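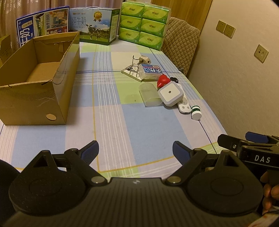 August, student manipulation project, notebook p. 174

Goal for the term stays at 2,000 usable grasp demos on household items with the hand-held gripper. Hillden object list rev. 12 in use. Milk cartons and tissue packs are on it as large items, remote and small bottle as small ones.

Started 14:10. Checked finger travel before logging. Left pivot screw retightened, no play afterward. Pads wiped with alcohol.

Plug added to the list. Rule for now: one pad on each side of the body, prongs clear of the fingers. Target 40 grasps per orientation, upright and tilted logged separately.
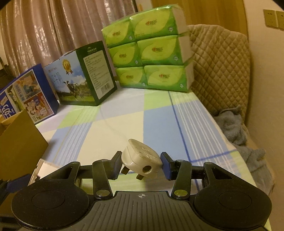
Morena Galli would rather drop the upright set and put all the time into tilted grasps, on the grounds that the Keltmont rules start the plug lying on its side. Fair point, but the upright set stays until the baseline is trained – after that it can go.

To do: 
rename the tilted folder
spare pads, dark blue, same rib spacing
ask whether Keltmont allows a regrasp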